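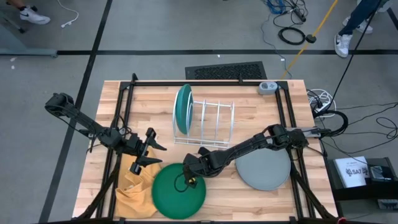 From: Raelene Dunstan
To: Condstead Allotments and Gardens list
Date: 9 July 2024
Subject: Re: Beans going yellow, and the water butt question

Dear all,

Thank you, Mulugeta, for such a full message, and sorry to be slow in coming back to it. We had my sister's two boys staying, and then the car needed a new exhaust, and somehow the whole of last week went by without my sitting down properly. I've left your message at the bottom so that anyone who missed it can catch up.

First the beans. I had exactly the same thing on my plot in June, and I was quite sure it was hunger, so I fed them, and then I fed them again, and they looked worse. What they wanted was less of everything! Our end of the site (the low end, past the Brenitz Lane gate) holds water far longer than you'd think from looking at the top inch. I pushed a cane in beside the worst row and it came up claggy nearly to the handle end, and this was after four dry days. So before you buy any more of that tonic, do try the cane. If it comes up wet, leave the poor things alone for a week. The bottom leaves won't green up again, but you should see decent new growth at the top, and that's the part to watch.

If it comes up dry, then I'm wrong and you can ignore all of the above. A good long soak in the evening, at the roots, and some grass clippings laid over the soil afterwards. Keep the clippings off the stems. I lost two plants to rot the year I didn't.

You asked about varieties. I grow Wubshet, which I had as a handful of seed from the old swap table years ago and have saved ever since. It's a climbing bean, flat-podded, a bit late, and the pods do go stringy if you turn your back on them, but the flavour is lovely and it doesn't sulk in a cold June the way my others do. I'll have plenty of dry seed by autumn and you're very welcome to an envelope. The dwarf ones I tried last year were a waste of a bed. Slugs had the lot.

Now, the water butts. I did ring Nevell's, as I said I would, and spoke to a very patient man there. The size we talked about at the gate holds 208 litres, and the big square tanks hold 900. I'd been all for the big one until I went and stood behind the shed with a tape measure. It would go in, but you'd have to turn sideways to get past it with a barrow, and you can't turn a barrow sideways, as I proved to myself with an empty one. There is also the weight to think of. A full tank that size is getting on for a tonne, and those slabs rock when I step on them.

So my feeling is that we'd do better with four of the smaller butts, two on each side, joined with a bit of hose near the bottom so they fill together. That gives us not far short of what the tank would hold, and if one springs a leak we can take it out of the line and carry on. They'll need raising on blocks so a can fits under the tap. I have some blocks left over from the cold frame — not pretty, but sound — and can bring them down in two or three trips.

On the gutter, Mulugeta, I think you're right that it slopes the wrong way. I stood there in the rain with my hood up and watched it pour off the far corner into the nettles, where it does no good to anyone except the nettles. If you really don't mind going up the ladder, I'll hold the bottom of it and pass you things. Mornings suit me best. I'd like the brackets moved before we buy anything at all, so that we know which end the downpipe is going to be.

A few smaller matters while I'm here. The padlock on the Brenitz Lane gate wants a drop of oil, and the number has not been changed, it's just stiff on the third wheel, so keep pressing. The rhubarb by the tap is finished for this year, please let it rest now. And there's a blue-handled trowel on the shed windowsill which has been there since the spring, if anyone is pining for it.

I have far too many courgettes. I'll leave a crate of them inside the gate, do help yourselves.

With love to all,
Raelene

> From: Mulugeta Araya
> Subject: Beans going yellow, and the water butt question
>
> Hello everyone,
>
> My climbing beans were doing very well until a fortnight ago and now the lower leaves are yellow, some of them nearly white between the veins. I have been watering every evening and I gave them a tomato feed. Has anybody else got this? I would also like to know what variety Raelene grows, as hers are a foot taller than mine.
>
> About collecting water from the shed roof: I am in favour, and I can put up the pipe, but somebody should look at the gutter first. I believe it runs away from the side where we want the butts. I have a ladder.
>
> Best wishes,
> Mulugeta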